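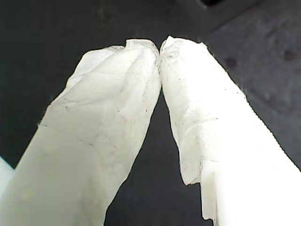

I have been living with the Brusance grasp-learning kit for most of the summer now, and since a couple of people wrote in asking whether it is worth the trouble, I thought I would sit down and give it a proper review, with apologies in advance for going on a bit.

The kit comes out of a paper by Valbona Dumitrescu and Ognjen Kos, and what you get is the training code, a set of pretrained weights and a log of 3759 grasps to start from. The idea behind it is a lovely one. Most methods I have tried treat the gripper as a fixed thing, measured once and then trusted forever. Brusance looks at the fingertips through the wrist camera before each attempt and adjusts its aim to whatever shape they are in that day. If you wrap your fingers in something soft and papery, as we do, and the wrapping creases and tears and goes fuzzy along the edges, the method is supposed to take that in stride.

And mostly it does! I ran 1000 picks on our small-parts bin with the old Clolton planner and the same number with Brusance, without touching the wrapping in between. Clolton missed 60 of them. Brusance missed seven, and I went back through the log twice because I didn't quite believe it. Marloes Dekker tried it on her own bench with thin washers and got a much smaller improvement, so please don't take my numbers as a promise. My parts are chunky and forgiving.

Setup was the part I enjoyed least. The closed-finger check, where the tips come together with nothing between them so the software can find the contact line, wants a dark, plain background. Over our old pale mat it kept losing the outline of the white fingers, and I spent an entire afternoon blaming the lens. Bright light bothers it too – if the fingers wash out near the camera, turn the exposure down before you do anything else. The manual tucks this away in an appendix.

I also wish the retraining step were quicker. It runs overnight on our machine, and there is no way to pause it and pick up again later. Krešimir Kolev tells me a fix is planned for October.

Would I recommend it? If your fingertips change from week to week, yes, very gladly. If you use hard machined ones, I'd stay with Clolton and save yourself the setup.

Posted Aug 2, 2019 by Vesela Karagiannis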